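## Bench notes: two sets of fingers, one blue plate

I promised in the last newsletter that I'd stop writing about cameras for a while, so this month you get grippers instead. 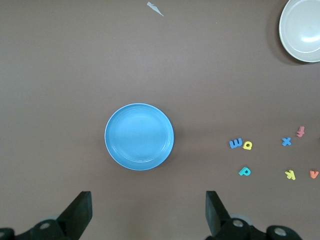

The question came from Deirdre Egan over at the Plistley shop, who wrote in to ask whether it was worth swapping the fingers on her arm before she started on small parts. She has the soft rounded ones that came with it, and she's been eyeing the flat black paddles we run here at Vatside. Fair question! I'd been using the paddles for months without ever putting them up against anything else, so I cleared a few evenings in July and did it properly (well, properly for me).

The job I picked was foam letters. You know the kind, the bright alphabet ones for little kids, and they are a pain to pick up. They're light, they lie flat, they slide when you nudge them, and if you squeeze too hard they fold up and spring out sideways. The target is a plate, the plain round sort with a raised lip, and the rule is that a letter counts only if it ends up inside the lip and stays there when the fingers let go. Hanging over the edge is a miss. Martti Peltonen thinks that's too strict, and Martti is welcome to run his own test.

I started every round with the plate empty and the letters off to one side of it, thrown down any old way. Some land with a bit of space around them and some end up touching, and the touching ones are where the trouble is. With a loose letter both sets of fingers did fine. With a pair pushed up against each other, the rounded fingers kept riding up on the neighbor and closing on air, or else they'd bring both letters along and drop one halfway. The paddles could get an edge down into the gap far more often. I don't want to oversell it, they still grabbed two at once plenty of times, but when they missed they mostly missed without shoving everything across the table.

Now the numbers, for those of you who skip straight to them. I gave each set 2,000 tries. Over that whole run the rounded fingers failed 641 times and the paddles failed 340. I was surprised the gap was that wide, and so was Eino Manninen, who wrote the controller we're all using and had told me to my face that fingers wouldn't matter much. (Hi, Eino.) He has since asked for the logs and is going through them letter by letter.

A few things I'd want Deirdre to know before she orders anything:

- **The paddles need a better height setting.** Rounded fingers forgive you if you come in a little low. The flat ones hit the table and the arm complains. I spent most of the first evening fixing this and swearing a bit.
- **Open letters are easier than you'd think.** An "a" or a "p" has a hole in it, and I expected that to be weak and squishy. It was fine with both sets. The "x" was worse, because there's no good pair of flat sides to squeeze and it likes to spin.
- **Straight "v"s are all about the angle.** Grab it across the two arms and it closes up like a clothespin. Grab it near the point and it's solid.
- **Check your screws.** I had one work itself loose on the finger mount partway through the paddle run, and the misses crept up for a good long stretch before I noticed. Those tries are still in the count. I thought about throwing them out and decided that would be cheating.

I also want to say something about the wrist camera, and yes, I know what I said up top. The view from the wrist is so handy for this kind of work, because you have both fingertips in sight along the bottom and you can judge the gap between them against whatever you're reaching for. The catch is that you lose the big picture. More than once I was lining up on the plate and had no clue what was going on over by the other dishes. Valtteri Hyvönen runs a second camera up high on his setup in Dokham and flips between the two, and I'm going to try it his way next. A plain brown table helps a lot too, by the way. I used to work on a patterned cloth and the software would get very excited about the flowers.

Shadows were the other headache. A bowl throws a soft dark patch beside it, and early on the arm went for that patch as if it were something to pick up. Moving the lamp cured most of it. Eino changed one threshold and that took care of the rest - I asked him which one and got a very long email back, which I'm happy to forward if you like that sort of thing.

So, Deirdre, my vote is yes, get the paddles, but keep the rounded ones in a drawer. I still put them back on for anything tall or slippery, and they were much nicer than the paddles for lifting the plate itself by its rim.

Next up is Esko Rantala's idea, which is to glue a thin strip of rubber on the paddles and run the whole thing over again. He's cutting the strips at Vuorinen and says he'll have them to me by Wednesday. If anyone has a favorite glue for rubber on flat black paddles, please write before then, since the stuff I've got in the cupboard didn't hold through a single evening.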